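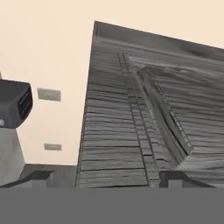 Gray planking with fine streaky grain, rendered.

Unpainted wood cladding should be sold with a weathering schedule

Most disputes over exterior wood cladding concern color. The boards are sound, the fixings hold, the wall drains as it should, and the owner is unhappy because the building has gone gray in some places and stayed brown in others. Manufacturers treat this as a failure of owner education. I think it is a failure of specification.

Untreated softwood changes color through two processes that run at different speeds. Sunlight breaks down the lignin near the surface, and rain washes the residue away, leaving pale cellulose. Surface mold then darkens whatever stays damp. A wall that gets both sun and driving rain turns silver fairly evenly. A wall under a deep eave gets one without the other and can stay patchy for years. None of this is disputed, and all of it can be predicted from a drawing.

Yet the sales documents describe a single end state. The Droka product sheet, which I have in front of me, gives the fire class, board width, moisture content at delivery and recommended fixing spacing. On appearance it says the wood "will weather naturally." That sentence would not be accepted for any other property. A purchaser told that a beam "will deflect naturally" would ask by how much.

The housing at Remgate shows the cost. Its 3 cladding elevations were specified identically. After 8 years the south face is an even gray, the north face is nearly black at the base, and the strip beneath the balconies is close to its original color. The owners paid to have the whole building stained, and they now have a coating to maintain – the expense that bare wood was chosen to avoid.

Santosh Agarwal, who wrote the maintenance plan there, has argued that a schedule would expose suppliers to claims they cannot defend, given how much local climate varies. It is a fair objection to a guarantee. A schedule need only state, for each exposure, the expected range of tone at 2 intervals, with the assumptions listed. Paint makers already publish expected fade by orientation.

Ehsan Ahmadpour raises a different point: old buildings weather unevenly and people like them for it. The barn at Drundisach, dated 1719 over the door, has boards of several colors and has never drawn a complaint. But its boards were replaced singly over generations, so the variation is scattered. On a new facade it follows the line of every sill and canopy, and the eye reads it as a stain.

Pre-grayed boards are sometimes offered as the answer. They help during the first few seasons, but the pigment wears off at the same uneven rate as everything else – the problem is postponed. Tehrani sells a version with a maintenance interval of up to five years, and the literature again says nothing about sheltered areas.

Architects could act before the suppliers do. An exposure diagram for each elevation takes an afternoon to draw and belongs in the tender set beside the fixing details. The client should sign it.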